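Lelatow gripper project, progress report, 08/12/2025
For: Lakshmi Amin
From: Firouzeh Zarei

Hi Lakshmi, I promised you the money part first this time, so I'll start there. We've committed $2,404 of the equipment grant so far. Most of it went to the compute upgrade for the simulator (yes, the one I was grumbling about in April!) and the rest was the second seat on the Kavix software, $915 for the year. I went back and forth on that seat, but Ansari and I were taking turns on one login and losing whole afternoons to it.

We still haven't bought the arm or the gripper, and I'd like to keep it that way a bit longer. My plan is to run the grasping work in simulation until we know what finger shape we want, then spend on hardware once. The two-finger style is our front-runner. It's the awkward objects that are going to decide this — things with spikes, straps, odd curves — so those are what we're spending our simulator time on right now.

On quotes: Brasomholm came back with $2,000 for a refurbished gripper, mounting plate included, shipping not. I asked if they'd hold the price and they said they'd think about it, so I'm treating it as soft. I'd also like to set aside $1,000 for spare fingertips and cables, which I left out of the original budget and shouldn't have. Could you tell me if moving it over from the travel line needs a form or just your okay?

One thing is behind. The bench space still doesn't have the right power outlet, and facilities wants a spec sheet before they'll put in the work order. I can't send one until we pick a model, so the outlet and the purchase are kind of stuck to each other — I'll keep bugging them for a rough lead time anyway.

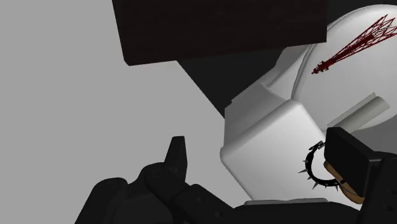

When do you need a decision on the spare parts money?
Before we place the gripper order, so the fingertips and cables can go on the same purchase request.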